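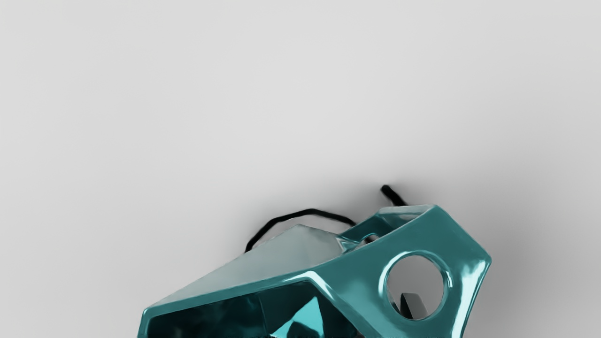 ¿A qué altura cuelgo por fin el cuadro grande del salón? Con el centro a la altura de los ojos, y un poco más bajo si debajo va el sofá.

27 de abril de 2020

Llevaba desde octubre con esa duda y hoy la he resuelto. El cuadro es la vista de Paris que compré en el mercadillo, la de los tejados, y ha pasado todo el invierno apoyado en el suelo del pasillo. Por la mañana lo puse sobre el sofá, con el borde inferior a 20 centímetros del respaldo. Antes había probado a 33 y se veía despegado, como si perteneciera a otra habitación. Así queda mejor.

Primero recorté papel de embalar con la medida de los marcos y lo pegué en la pared con cinta de pintor. Lo dejé puesto mientras desayunaba. Moví las plantillas dos veces, la segunda porque la lámpara de pie tapaba una esquina. Luego marqué los agujeros a lápiz encima del papel y taladré sin quitarlo. El polvo cayó detrás del sofá y hubo que apartarlo entero para pasar la aspiradora.

Los colgadores son de Vultard, de los que aguantan hasta 20 kilos según el envoltorio. El cuadro pesa bastante menos. Puse 2, uno a cada lado, para que no se tuerza cada vez que alguien cierra de golpe la puerta de la terraza. Uno de los tacos giraba en el agujero y tuve que rellenarlo con masilla y esperar a después de comer.

Por la tarde seguí con la pared del pasillo. Allí quería las láminas de la serie Ekwueme, las de motivos de hojas, pero los marcos negros se comían la luz. Los cambié por los de madera clara que estaban en el dormitorio y los negros han pasado al despacho. El paspartú de una lámina está amarillento por abajo. Tengo que pedir otro a medida cuando vuelva a abrir la tienda de marcos.

El espejo Fovholm sigue sin sitio. En la entrada refleja el perchero y parece que haya el doble de abrigos. En el comedor daría el sol de frente a la hora de comer. De momento está en el armario de las toallas, envuelto en una manta.

También pensé en pintar de otro color la pared del sofá. Tengo media lata de un verde grisáceo, sobrante del baño, y no llega ni para una mano. Lo dejo para más adelante —con el cuadro ya puesto, quizá ni haga falta—.

Me duele el hombro derecho de sujetar el taladro. Mañana toca tapar con masilla los agujeros viejos del pasillo y lijarlos, y buscar el nivel pequeño, que lo he perdido entre los papeles.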